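Laundry & Linens | Tips

Print this page | E-mail to a friend

Folding and Storing Dark Clothes So They Stay Dark

Navy and black cotton looks worn long before it wears out. Most of the fading happens in the washer and dryer, and the rest comes from lint, sunlight and rough storage. The steps below work for T-shirts, sweatshirts, work pants and knit pajamas.

Washing

Turn everything inside out and close the zippers. Use cold water and the shortest cycle that will get the load clean. A heavy cycle is only needed for muddy work clothes. Liquid detergent is better than powder for dark loads, as powder can leave white streaks when the water is cold. Measure it. Too much soap stays in the cloth and makes it look gray.

Keep towels out of the load. One new bath towel can put lint on everything else in the drum.

Drying

Shake each piece out before it goes in the dryer. Use low heat and take the load out while the seams are still a little damp, then hang it indoors for 15 minutes to finish. If you use an outdoor line, pick a spot in the shade.

Clean the lint screen before the load as well as after it.

Folding

Fold dark clothes on something light. A made bed with a pale bedspread is the right height for most people and shows any lint or thread that drops off, so you can pick it up before it goes in the drawer. Smooth each piece flat with your hands first. Fold the sides to the middle, then bring the bottom up to the neck - once for a shelf, twice for a drawer.

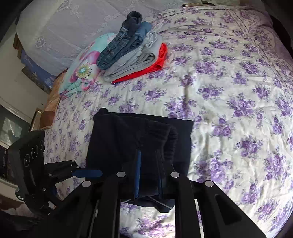
Storing

Stack no more than 10 shirts on a shelf. The ones at the bottom of a taller pile get hard creases that need an iron. In a drawer, stand the folded clothes on edge so you can see them all.

Keep the stacks away from windows. A fold line that sits in the sun will fade into a pale stripe, and it won't wash out. I lost a good Hoshino sweatshirt that way on an open shelf.

Winter sweatshirts can be put away in April. Wash them first, even the ones that look clean, and let them dry all the way through. We use the 15-gallon Tareck bins with the snap lids. Cardboard boxes are fine in a dry closet but not in a basement.

Removing Lint

A damp rubber glove works as well as a sticky roller and costs less. Wipe in one direction only. For pilling on the elbows, use a fabric shaver on a flat surface and go slowly - the blades will catch on a loose thread.

Last updated Thu 3 March

Back to top | Contact us | Copyright Prorach Home Pages. All rights reserved.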